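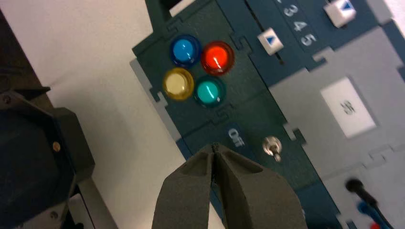
Light cluster, Off marking and toggle switch, with part of the number row, on the Allodholm panel.

Allodholm Panel Reference
README for the parts list, layout notes and inspection log

Contents of this package

parts.csv - one row per control, light or marking
layout.csv - which part sits next to which
sections.csv - panel sections and the edges they share
inspection.csv - the inspection log
changes.txt - edits to the files above

All files are UTF-8 text. Fields are separated by commas, and any field with a comma in it is quoted. The first row is the header. An empty field means the value was never recorded. It does not mean zero or "none".

Scope

The package covers the Allodholm control panel, a dark blue-green panel put together from interlocking sections. It is meant for people who maintain a panel, swap parts on one, or need common names for the controls when they write to each other. Wiring and power are kept in a separate package, Pultard, which uses the same part names. Where the two disagree on a name, this one is right and Pultard should be corrected.

The earlier Hettiarachchi list is no longer maintained. Its names were based on position ("upper left light") and broke as soon as a panel was mounted at a different angle. A column called old_name in parts.csv keeps the old strings for anyone with notes that still use them.

Part names

Names are lower case with underscores. Lights are named by the color of the dome. Switches and buttons are named by type, with a letter suffix when there is more than one of the same type.

light_blue: round domed light, blue
light_red: round domed light, red
light_yellow: round domed light, pale yellow. Entered as "cream" in older log rows; same part
light_teal: round domed light, teal-cyan. Do not shorten to "blue"
bezel_*: the darker ring around each light, takes the suffix of its light
toggle_a: small silver metal toggle with a round collar and short lever
text_off: the word Off, printed in white
num_row: the row of white printed numerals
button_tri_a, button_tri_b: white square buttons with a blue triangle
slot_a: thin slot line near button_tri_a

Numerals do not get a part name each. To refer to one of them, write num_row and then the value, for example num_row 4.

Layout

layout.csv gives neighbors instead of coordinates. Each row has a part, a neighbor and a relation (beside, across, same_group). Coordinates were tried first and dropped. They depended on which corner of the assembled panel was taken as the origin, and people did not agree on the corner.

The four lights form one group. Blue is next to red and next to yellow; teal is next to red and next to yellow. Blue and teal are therefore across from each other, as are red and yellow. This order is the quickest check that the lights have gone back in the right places after cleaning. text_off is next to toggle_a.

Sections

The sections join by tabs and notches along their edges, much like a jigsaw puzzle. sections.csv lists each section and the edge it shares with the next one. The edge_fit column takes one of three values:

flush - no step can be felt across the joint
proud - one section stands higher than the other
open - a gap is visible along the joint

Record the worst point on the edge. If an edge is flush for most of its length and open at one tab, the value is open, and the tab goes in the note column.

The surface finish is matte and slightly speckled. Speckling is part of the finish and should not be logged as dirt or wear. Glare on the domes makes them hard to judge under a lamp — turn the lamp away before deciding whether a light is on.

Inspection log

inspection.csv holds 40 rows. Each row is one part checked once. Columns:

row_id: integer, never reused
part: a name from parts.csv
state: ok, worn, loose, missing, replaced
lit: yes, no, unsure. Lights only, empty for everything else
cycles: number of switch operations at the time of the check, switches only
note: free text, English

The value "unsure" in the lit column is allowed and should be used. A light that looks bright and a light that is powered are separate questions, and only the second one is recorded here.

Cycle counts are read from the Pultard counter. Grustard recommends looking at the toggle collar every 1000 cycles and tightening it by hand if it turns. Counts from before the counter was fitted were estimated by the person logging them, and those rows have "est" in the note.

Cleaning

Dry cloth for the surface and the domes. Wipe along the joints, not across them. Do not use solvent on the printed markings. Set toggle_a to Off before wiping over it, and check its position again afterward. A soft brush is enough for slot_a.

Known problems

- light_teal is logged as light_blue in 3 rows. The original rows were left alone, and the correction is in the note column.
- button_tri_a and button_tri_b were swapped in the June copy of layout.csv. Replace that copy if you still have it.
- The color of the panel surface is given as "teal", "blue" and "blue-green" in different notes. No standard color code has been assigned.
- The spacing between numerals has not been measured.

Changing the files

Add rows at the end and leave existing rows in place. Every edit gets a line in changes.txt with the file name, the row and what was changed. New part names need a row in parts.csv before they are used anywhere else. The import script rejects unknown names and stops after 5 errors, so run it on a small batch first.

Merged changes go out on Thursday. The Pultard files are rebuilt from parts.csv after that, and part names are locked while the build runs.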